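Cover Songs on First Releases: What We Learned from Listening to 103 Small-Label Singles

Project report by Aisling Coughlan and Igor Czarnecka

Our project started with an argument in the cafeteria over whether a young band should put a cover on its very first single. Igor said it was a waste of a B-side, and I said I had found half of my favorite older songs that way (I still stand by this, and he has come round a little). We decided to turn it into our term project for the Popular Music class.

The library at the college radio station was kind enough to let us go through its 669 singles, and from those we picked out the 103 that were a band's first release. Of these, 30 had a cover on the second side. We listened to every one of them, mostly in Igor's kitchen in January, with the record player on the counter and a notebook going back and forth between us.
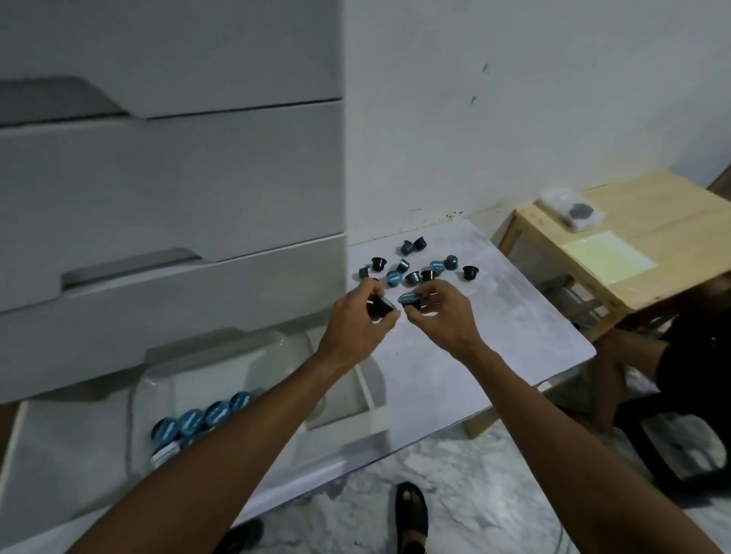 We sorted the covers by how far they moved away from the original. Most stayed very close, down to the drum fills, and I have to say I enjoyed these more than I expected to! Only five changed the song so much that we had to check the label to be sure. The one we kept going back to was by Restrepo, who took a fast song by Ulter and played it at half the speed with just an organ and two voices.

We also wrote to two bands and asked how they chose. The singer of Jindow told us they had been playing their cover at rehearsals to warm up, and it was the only thing they could record in one take. Tidach wrote back a lovely long letter, which we have put in the appendix in full, about learning theirs from an older sister's tape.

If we did this again we would start the notebook with proper headings, as our early notes are very hard to compare with the later ones. Igor would also like to include cassettes.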